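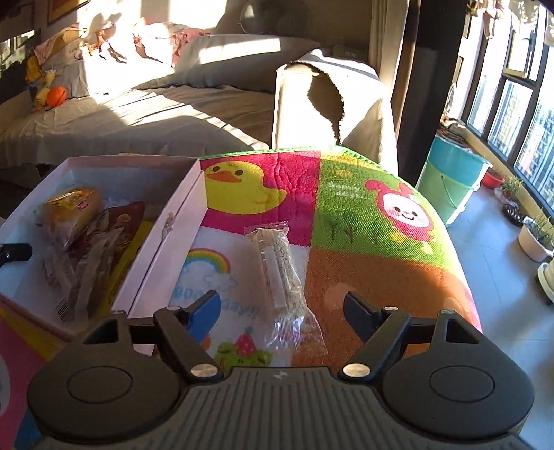

Fig. 1. Divided snack box on a living-room play mat, with one bagged item still on the mat.

Household Sorting, Session 3: Does the Divided Box Do Anything?
Handout by Salamatu Ametepe

Last session we read the chapter by Aliki Deligiannis on "visible storage" and most of you liked it more than I did. Her claim is that an open box with a divider teaches a family to put things back. I'd like us to be slower about that. A divider is a piece of cardboard. It makes two spaces, and what goes into each space is decided by whoever is holding the snacks.

Look at the box in Fig. 1. It's white cardboard, open at the top, with one vertical divider. Inside are a snack bun in a yellow wrapper, a dark red snack package and a clear packet with a barcode. Before reading on, write down what rule you think the box follows. Sweet on one side, savory on the other? Opened and unopened? Last year's group came up with four rules for a box much like it and defended all of them with great confidence. I take that as a warning. If a box will support any rule you bring to it, a stranger can't learn the rule from the box.

The long item in the twist-sealed bag is a better test. Long things are where small boxes usually fail. Deligiannis says to "store by kind first, by shape second." Fine on paper. In a real living room, shape wins, and the long thing ends up on a shelf or on the sofa arm. Ask whether you would stand it up, lay it across the top or find it another home, and then ask whether the next person would guess the same.

On the play mat as a work surface

Vidar Fagerlund recommends sorting on the floor, on a mat with colored panels, so that each color can hold one category. I have tried this at home and remain unconvinced. The panels on a children's mat are made to be looked at. A yellow duck on magenta and a pink bunny on green pull the eye away from a small clear packet, and anything with a bright wrapper gets lost among the drawings. A plain bedsheet does the job and costs nothing. Fagerlund's reply (see the reader, January packet) is that children join in more willingly on the mat. Maybe. He gives no evidence beyond his own two kids.

The sofa is a separate problem. Once a throw, a pile of cloths and a couple of toys have settled there, it is already storage, whatever we call it. Any plan that covers the box and leaves out the sofa is half a plan.

For next time

Sort one small box of packaged food at home, using a rule you have written down beforehand. Have someone else put away 3 more items without hearing the rule. Note where each one went. Don't correct them - the mistakes are what I want to see. Bring your notes, including the embarrassing ones.

Reading: Løken on labels, first half only. The second half repeats itself.

Shares: 2 | Comments: 4

Recent handouts
Kitchen drawers and the myth of the tray
Who folds the throws?
Labels: a cautious case
Toy storage at floor level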